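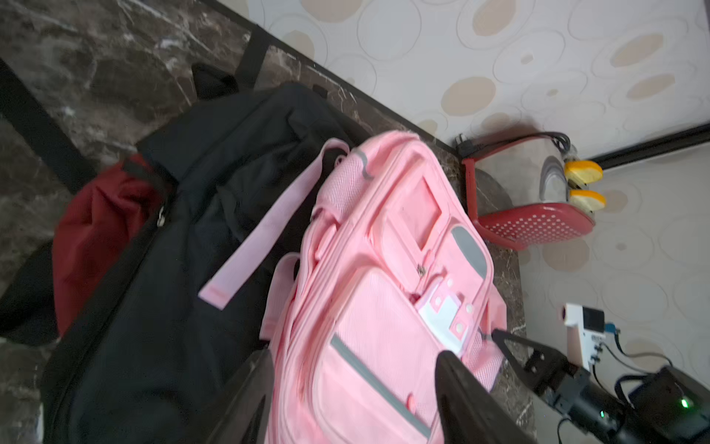
Gender Identity and Expression: Frequently Asked Questions

What is the difference between gender identity and gender expression?
Gender identity is a person's inner sense of being a man, a woman, both, or neither. Gender expression is what other people see and hear: clothing, hair, voice, name, and the way a person carries themselves. The two often line up, but they don't have to.

Does nonbinary mean the same thing as transgender?
Some nonbinary people call themselves transgender and some do not. Nonbinary describes a person whose gender is not only male or only female. If you are unsure which word someone uses, follow their lead.

Is gender identity connected to sexual orientation?
They are separate. Orientation is about who a person is attracted to. A transgender person may be straight, gay, bisexual, asexual, or something else.

At what age do people know their gender identity?
It varies. Many children can say whether they are a boy or a girl by age 3. Other people put words to their feelings as teenagers or well into adulthood.

What if I use the wrong pronoun?
Correct yourself and go on with what you were saying. A long apology puts the other person in the position of comforting you.

Does Skestlow offer counseling?
Yes — individual and family sessions are held at our Uncombe office. You do not need a diagnosis or a referral.

Can I attend a support group without giving my legal name?
Yes. We ask only for the name you want used in the group. The Hureo group for parents and other relatives works the same way and takes new members until June.

How do I make an appointment?
Call the front desk at extension 238 or stop by between 9 a.m. and 4 p.m.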